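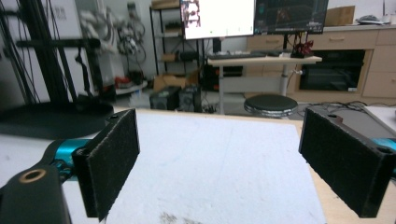

Liam Bellamy
Contributing Writer, Short Fiction

Search stories, authors, issues Go

Home Fiction Essays Back Issues Submit

The Whiteboard

I had told my sister I'd be out of the workshop by noon, and at noon I was still standing at the table with the whiteboard flat in front of me, trying to get Whiteley's handwriting off it.

It wasn't a big board. We'd bought it in May, the same week we signed the lease, along with a kettle and a standing desk, and I remember Whiteley carrying it up the stairs over his head like a surfer. He wrote GODITZ across the top in blue marker, which was what we were going to call the company (his grandmother's street, I think, or a town near it), and under that he wrote 900, and under that he drew a box around the 900 so we'd know he meant it. Nine hundred orders by New Year's. I thought that was a lot. He said I always thought everything was a lot.

So now I had paper towels and a bottle of the spray stuff, and I'd gotten the word off and most of the box, but the blue kept hanging around in these faint marks, and down by the edge there was a gray smudge that I only seemed to push from one place to another. I leaned on it. I tried my thumb. I tried my sleeve, which was a mistake, it was a nice shirt.

"You could just leave it," my sister said on the phone. I had her on speaker, on the windowsill. "It's a board. Throw it in the dumpster."

"It goes with the room. They want it clean."

"Who wants it clean?"

"Cedholm," I said. Cedholm was the landlord. He had a list, two pages, stapled, with December 28, 2025 typed at the top and a little line next to every item where he was going to put his initials. Floor swept. Shelves wiped. Board clean. The deposit was 700 dollars and I had already spent it in my head, 400 on the car and the rest on groceries and being a person.

"And what about all the computers and everything?" she said.

"Sasten's coming for those."

"Who's Sasten?"

I looked over at the two towers sitting on the floor by the shelving, and the other one under the desk, and the keyboard still up on top like somebody was coming back from lunch. Sasten was a guy who bought things. He had been up twice already, very polite, and both times he'd stood by the metal shelves with his hands in his coat and said "mm" at every box. He never once asked what had gone wrong, and I'd had a whole answer ready, too! I'd practiced it in the shower. It had the word "runway" in it.

"He's just a guy," I said.

She had to go get the kids, so then it was only me and the paper towels. I did another pass. The light comes in low up there at that time of year and it runs right along the table, and when I bent down to see if I was getting anywhere I could see the thing again – the blue, anyway, the faint marks of it, not in ink so much as in where the ink had been.

I called Whiteley. I hadn't planned to. We hadn't talked in 6 weeks, since the afternoon he left his keys in the kettle, and I figured I'd get the voicemail.

"How do you get marker off a whiteboard?" I said.

There was a long pause, and some kind of traffic.

"What marker?"

"The blue one. From May."

"Oh," he said. "Liam, that one was permanent. I thought you knew that. I got it out of the drawer at my mom's." Then he started laughing, the big dumb one he used to do when the printer jammed, and I held the phone away from my ear and looked at the ceiling so I wouldn't start too.

"You go over it with a dry-erase," he said, when he could. "Write right on top of it, then wipe fast. It lifts."

"I don't have a dry-erase."

"I've got one in the car."

"Where's the car?"

He told me, and it was only across the river, and he said he could be there before Cedholm if he skipped the bridge. I said fine. I said bring a coffee. Then I pulled the one good stool up to the table and sat down with my wet sleeve and waited for him, and I left the 9 alone.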